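Visite d'atelier à Flosau : les nœuds papillon de la maison Sekberg

La maison Sekberg ouvre son atelier de Flosau au public deux fois par an, en juin et au tout début de l'été. Je m'étais inscrit pour la session du 2 juillet 2022, avec Chathurika Jayasinghe, qui coud elle-même et voulait voir comment on travaille les petites pièces. L'entrée est gratuite, mais il faut réserver par téléphone. Le bâtiment se trouve derrière l'ancienne gare de marchandises, sans enseigne visible depuis la rue. On sonne à la porte verte.

Zinash Hadgu nous a reçus au rez-de-chaussée. Elle dirige l'atelier depuis la reprise de la société et mène la visite elle-même. Le groupe était petit, ce qui permettait de poser des questions sans attendre la fin. Elle a commencé par la réserve des tissus : rouleaux debout, étiquettes manuscrites, les soies d'un côté et les polyesters de l'autre. Les rayures sont ce qui se vend le mieux, surtout aux orchestres, aux chorales et aux écoles, qui commandent par séries.

On passe ensuite à la coupe. Khôi Hà y travaille avec des gabarits en carton épais, usés sur les bords, qu'il retrace à la craie. Le tissu est coupé dans le biais pour les bandes longues et dans le droit-fil pour les ailes. Sur un tissu rayé, il faut décider avant le premier coup de ciseaux où tombera la rayure une fois le nœud formé. Il nous a montré deux pièces ratées, où la bande claire disparaissait dans le pli central. Elles partent dans une caisse de chutes que des écoles viennent chercher.

La salle du fond sert à la présentation des modèles finis. Les tables sont claires et les accessoires de présentation noirs, avec une petite potence au-dessus d'un plateau de forme allongée. Le modèle du jour était un nœud rouge foncé à fines rayures, monté sur un élastique blanc. 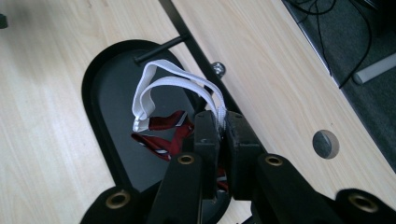 Pourquoi un élastique et pas une bande de tissu réglable ?
Pour les séries destinées aux écoles et aux chorales, l'élastique convient à presque toutes les encolures et se met en quelques secondes. La bande réglable avec crochet reste proposée sur les modèles pour adultes, avec un supplément.

Cette réponse vient d'Ankit Vashisht, chargé du montage. Son poste est le plus intéressant de la visite. Il forme le nœud à la main, pince le centre, l'entoure d'une bande étroite et la ferme au dos par quelques points. Il nous a laissés essayer sur des chutes. Chathurika a obtenu quelque chose de correct dès le deuxième essai. Le mien était de travers et il est resté de travers. La machine ne sert que pour les coutures longues et pour fixer l'élastique – tout le reste passe par les doigts.

J'ai demandé quels chiffres on pouvait citer. L'atelier a sorti 889 nœuds en juin, dont 689 en tissu rayé. L'élastique arrive en bobines de 70 mètres. Mme Hadgu a précisé que juin est toujours chargé, à cause des spectacles de fin d'année, et que l'été sert à préparer les collections d'hiver.

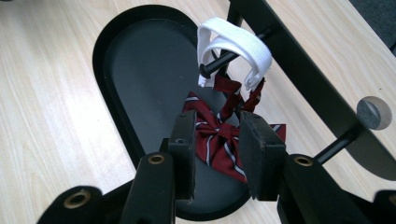 Le prix de vente dépend surtout du tissu et du temps de montage. Les modèles rayés demandent plus de soin, et l'atelier les facture un peu plus cher que les unis. Sur le nœud rouge foncé, les rayures gris clair sont bordées de bleu foncé, et ce liseré ne pardonne pas un pli mal placé. L'élastique blanc, lui, est côtelé et forme une large boucle sur la potence ; une fois porté, il se cache sous le col. J'aurais préféré un élastique de la couleur du tissu. Il existe sur commande, avec un délai plus long.

La visite se termine par la boutique, une pièce étroite à côté de l'escalier. On y trouve les fins de série, des pochettes assorties et la ligne Pondo, destinée aux enfants. Le paiement par carte ne fonctionnait pas ce jour-là, il fallait des espèces. J'ai pris un modèle uni bleu marine. Chun-yin Fang, qui tenait la caisse, m'a indiqué comment le laver : à la main, à l'eau froide, séchage à plat, jamais de fer directement sur le nœud.

Côté pratique, il faut compter la matinée entière si l'on veut essayer le montage. L'escalier vers la réserve haute est raide et il n'y a pas d'ascenseur, mais l'essentiel se voit au rez-de-chaussée. Pas de vestiaire non plus. Pour déjeuner, le café Caputo, sur la place, sert jusqu'à 14 heures. Les places pour la prochaine session se réservent auprès de l'atelier, dès l'automne.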